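Site visit: Vindberg tile works
Oct 29, 2019

The Vindberg plant presses and fires floor tiles on one line, with 3,000 square metres under roof. Usa Klinhom, who runs the kiln shift, took our group round from the clay store.

Body clay arrives by lorry and is milled wet, then spray dried. The pressed tile goes through a dryer at 112 °C before glazing. The kiln is a gas-fired roller type – bought second-hand from Pangaribuan – and was logging 2,255 cubic metres of gas a day. Waste heat feeds the dryer, although the duct is badly lagged.

Sorting is still done by eye. Shade variation between batches remains the main complaint from buyers, greys above all. 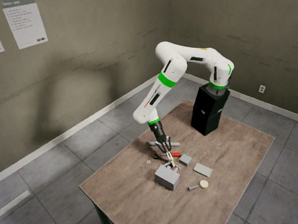

Computer rendering: grey tiled floor, olive-grey walls.

Nelly Benavides handles returns and gave us the January figure, 3,356 tiles, mostly chipped corners. The packing hall was closed for rewiring.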